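折腾论坛 » 自动化与机器人 » 家庭自制

主题:桌面单臂收拾桌子,从抓取不稳到基本能用,记录一下

楼主:铁皮水壶
发表于 02/05/2020

这个坑是去年冬天开的,断断续续做到现在,把过程整理出来,方便后来的人少走弯路,也想请教几个还没解决的问题。

先说配置。臂是 Kurness 的六轴套件,二手收的,到手时三号关节有旷量,拆开换了一对轴承。夹爪是 Griko 的两指平行夹爪,指尖套了黑色软胶套。控制器自己画的板子,打样第二版才能用,第一版把 CAN 的两根线画反了。上位机是一台旧台式机,跑 Linux,相机接 USB。

场地在我们几个人合租的工作间里,占了靠墙的一张桌子。桌子后面拉了一扇折叠屏风,藤编样子的那种。没有屏风的时候,背景里有人走来走去,分割结果会跳,拉上以后好了很多。

目标很简单:桌上随便放几样日常东西,臂能一样一样拿起来,放到指定颜色的毛巾上。毛巾当目标区,用颜色区分,省得贴二维码。

桌面我铺了蓝色的毯子。一开始直接在光桌面上抓,有两个毛病,一是圆的东西一碰就滚,二是指尖压低一点就硬磕桌面,电机报过流。铺了毯子以后下压有余量,抓取高度可以设得低一点,滚动也慢了。

毛巾的固定花了不少时间。毛巾放在毯子上,指尖一蹭就起皱,起皱以后颜色区域的形状变了,中心点就偏,放下去的位置跟着偏。先试过双面胶,粘不住毛圈。后来改用透明封箱胶带,上下各压一条长的,毛巾和毛巾之间的缝再压短的。 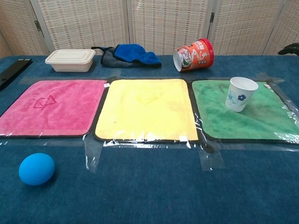 胶带的问题是反光。颜色阈值在反光的地方会断开,一块毛巾被识别成两块甚至更多。我现在的处理是先做一次闭运算,再取最大连通域,然后用最小外接矩形的中心当放置点,这样边上缺一条影响不大。绿色那块最难调,颜色本身就深浅不匀,阈值放宽了又会把毯子带进来一点。

抓取的流程是这样的:

第一步,相机拍一张,分割出毛巾以外的物体。
第二步,对每个物体求主轴方向和短边宽度,短边超过夹爪开口的直接跳过。
第三步,臂移动到物体正上方,转到垂直于主轴的角度。
第四步,下降,合爪,读电流判断有没有夹到。
第五步,抬起,移到目标毛巾上方,下放,松开。

目前每样东西最多试 3 次,还夹不到就跳过,去拿下一样。

跑下来各种东西的表现差别很大。

球最好抓,形状哪个方向看都差不多,主轴算出来是乱的,但不影响。

纸杯难在力。电流限得低了会滑,限得高了杯壁就瘪。我给纸杯单独设了一档,可是现在程序不认识哪个是纸杯,只能手动切换,这不算自动。

薯片筒那种圆筒,立着好拿,横着躺的时候如果角度算偏一点,合爪会把它推走。

布类最不稳定。摊成一团的布主轴没有意义,夹到哪里算哪里,有时候提起来一半又掉回去。

带盖的塑料饭盒目前完全不行,宽度超过开口,只能跳过。

想请教的问题有两个。一个是不用力传感器的情况下,软的薄壁物体怎么判断夹持力合适。另一个是胶带反光有没有更省事的办法。

程序我整理好了会放出来,现在里面写死的参数太多,不好意思发。

——————

2楼:半截螺丝

先顶一下。反光的问题,你把封箱胶带换成哑光的就行了,文具店卖的那种隐形胶带,贴上去几乎不反光。

缺点是窄,粘性也差,粘毛圈布可能要多贴几道。

——————

3楼:老槐树下

隐形胶带粘毛巾粘不住,我试过,半天就翘边。楼主既然铺了毯子,直接拿针线把毛巾四个角缝在毯子上,每个角几针,比什么胶带都牢,也没有反光。要换的时候剪了线就是。

——————

4楼:铁皮水壶(楼主)

回复3楼:缝是个办法,之前没想到。担心的是只缝四个角,中间还是会被蹭起来。胶带压住整条边的好处是边不会卷。

回复2楼:隐形胶带我手头有,先拿一小块试试粘性。

——————

5楼:Kerneck用户

边也可以缝,沿着边走一圈平针就好了。要是有缝纫机更快,几分钟的事。

另外说一句,用颜色当目标区这个思路我觉得本身就有问题。光线一变阈值就得重调,早上和晚上的结果能差很多。我自己的台子用的是 Kerneck 的小臂,桌面四角贴 AprilTag,目标区全部用坐标写死,毛巾放哪都无所谓。你的臂是固定在桌边的,目标区又不动,为什么要每次都去识别?

——————

6楼:铁皮水壶(楼主)

回复5楼:现在确实不动,但后面想做成毛巾位置可以随便换,换了不用重新标定。一开始就写死坐标,到时候还要重写。

光线这一条你说得对。我这边只开顶灯,位置固定,所以还没碰到太大的问题。

——————

7楼:Kerneck用户

那也应该先写死,把抓取调好,再去做识别。两件事混在一起调,出了问题不知道是哪边的。你放偏了,到底是手眼标定不准,还是毛巾中心算错了?

——————

8楼:半截螺丝

我不太同意楼上。把中间结果存下来就能分清楚。每次放置前把算出来的中心点画在图上存盘,放完再拍一张,两张一对比就知道是哪边的误差。没必要拆成两个阶段。

——————

9楼:铁皮水壶(楼主)

现在就是8楼这么做的,每次放置前后各存一张。翻了一下记录,从换完轴承到现在存了 1502 次放置,文件夹已经不小了。

看下来多数偏差是毛巾中心算错,手眼标定的误差比较稳定,固定往一个方向偏,已经在程序里补了。

——————

10楼:夜班焊工

固定往一个方向偏不要用软件补,补了只在一个高度上准。你换个高度试试,偏差肯定不一样。十有八九是相机支架装歪了,或者工具坐标系的末端没标好。Griko 那个夹爪加了软胶套以后末端会变长,你标定的时候带套了没有?

——————

11楼:铁皮水壶(楼主)

回复10楼:标定的时候没带套,套是后来加的。今晚重新标一遍。

——————

12楼:老槐树下

说说纸杯的事。不加传感器也能做,思路是不看电流的绝对值,看位置。合爪的时候用低速,同时记录手指位置和电流。碰到硬的东西,电流上升很快,位置几乎不动。碰到纸杯,电流慢慢往上走,位置还在继续往里走。把这个斜率算出来,斜率小就当软的处理,接触以后再往里收一点点就停,不要等电流到限。

这样就不用识别物体是什么了。

——————

13楼:夜班焊工

原理没错,实际做起来要看夹爪的减速比。减速比大的话摩擦也大,纸杯那点反力淹没在摩擦里,斜率根本看不出来。而且他还套了软胶,胶套自己先变形,硬的东西夹起来也像软的。

我觉得不如老老实实在指尖贴个薄膜压力片,便宜,精度差点但够分辨轻重。

——————

14楼:老槐树下

胶套的变形是固定的,先空夹一块硬铝,把那条曲线记下来当基准,后面减掉就行。摩擦的事得他自己测,不测谁也说不准。

压力片我用过,贴在曲面上读数会漂,弯几次就不准了。

——————

15楼:夜班焊工

贴平面啊,谁让你贴曲面。

——————

16楼:铁皮水壶(楼主)

两位说的都记下了。我的指尖是圆头的,要贴平面得贴在胶套里面靠后的位置,得拆下来看看地方够不够。

先试12楼的办法,不用改硬件。

——————

17楼:蓝墨水

布的话可以换个抓法。别找主轴,找最高点。布团总有鼓起来的地方,用深度相机找到最高的那个包,夹爪从上面下去捏住它。我们之前用 Soler 的小深度相机做过叠衣服的前半段,就是先捏最高点提起来。

普通 USB 相机没有深度,可以拿亮度凑合,但是你顶灯太均匀,估计凑合不了。

——————

18楼:铁皮水壶(楼主)

回复17楼:深度相机在考虑,主要是预算。Soler 那个最近工作距离是多少?我这边相机离桌面不高。

——————

19楼:蓝墨水

型号不一样,近距离的那款才适合你,买之前看清楚参数表。太近的话画面上会有一片空洞,什么都没有。

——————

20楼:铁皮水壶(楼主)

更新一次。

一、戴着胶套重新标定了末端,固定方向的偏差小了很多,软件里的补偿已经删掉。10楼说得对,之前换高度确实不准。

二、隐形胶带试了一小条,粘在毛巾上用指尖蹭 12 下就翘了,放弃。

三、空夹硬铝块的曲线录好了,再夹纸杯,两条曲线能分开,但重复性一般,同一个杯子夹几遍,斜率有大有小。可能是合爪速度还不够慢,现在再慢下去电机会一顿一顿的。

胶带暂时不动,等手上这轮调完再考虑缝。

——————

21楼:夜班焊工

一顿一顿是低速爬行,摩擦大就会这样。加点高频小幅抖动试试,让它一直处在动摩擦里。

——————

22楼:Kerneck用户

饭盒那个怎么办,就一直跳过?盖子边上要是有凸沿,可以一根手指从侧面推到桌边,再夹悬空的部分。

——————

23楼:铁皮水壶(楼主)

回复22楼:推到桌边要经过别的东西,规划比较麻烦,掉下去还得有人捡。我更想换一副开口大的手指,图画了一半,用3D打印先出一版看看刚度。

回复21楼:抖动这个要改底层固件,周末弄。

——————

24楼:半截螺丝

打手指的话别用 PLA,夹久了会慢慢变形。用 PETG,壁厚多给几圈。

——————

25楼:铁皮水壶(楼主)

好,手上正好有一卷 PETG。打出来装上再来更新。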